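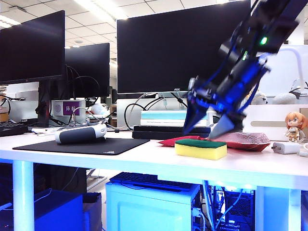
Talline opens textile repair counter in the old post office

The town of Talline has a new place where people can bring torn clothes, worn curtains and broken zippers. The repair counter opened in February on the ground floor of the old post office, and it is run by the sewing cooperative Neletti, which until now worked only from a small shop near the railway station.

The counter is open in the afternoon, from 3 until 7. Simple work, such as a button or a short seam, is done while the customer waits. For bigger work the customer receives a paper ticket and comes back when the piece is ready. Zippers in winter jackets take the longest time, as the right length must often be ordered.

Czesław Jakubowski, who leads the cooperative, told us that the idea came from the customers of the shop. "They came with one thing to repair and they asked if they can bring five more," he said. "We did not have the room. The coats were hanging over the cutting table and we had to move them each time we wanted to work."

The town rents the room to Neletti for a lower price during the first year. In return, the cooperative must keep a record of all pieces which it receives. In the last year before the move, the shop repaired 2409 pieces. The agreement with the town says that the new counter should reach 3000 in its first twelve months. Mr. Jakubowski believes this is possible, but he does not want to promise more.

Most of the pieces are trousers, he said, and after them come jackets and bed covers. The cooperative does not take leather or shoes. Carpets are also refused, because the machines are not strong enough for them.

The prices hang on the wall beside the entrance. They are the same as in the shop, and pupils pay half. Some residents had asked for free repairs, as was the practice in the neighboring town of Wei some years ago. The council discussed this in the autumn and decided against it. Przemysław Śliwiński, who was responsible for the question at the town office, explained that the counter in Wei closed when its grant ended, and that Talline wished to avoid the same result.

"We would like that it still exists in five years," said Mr. Śliwiński. "If the people pay a little, the rent can be paid too."

Not everybody is satisfied with the location. The old post office has four steps at the main door, and the ramp at the side is reached only through the yard, where delivery cars often stand. The town office says that parking in the yard will be forbidden in the afternoon, and that the signs are already ordered. Until they are in place, customers who cannot use the steps may call the counter and someone will come out to them.

Neletti also plans evening courses in hand sewing. The first course is for beginners and has eight places, of which five are taken. Participants learn to sew a hem and to close a hole in knitted fabric, and they should bring a piece of their own to practice on. Registration is at the counter during opening hours. The shop near the station stays open in the mornings for new orders and for the sale of fabric.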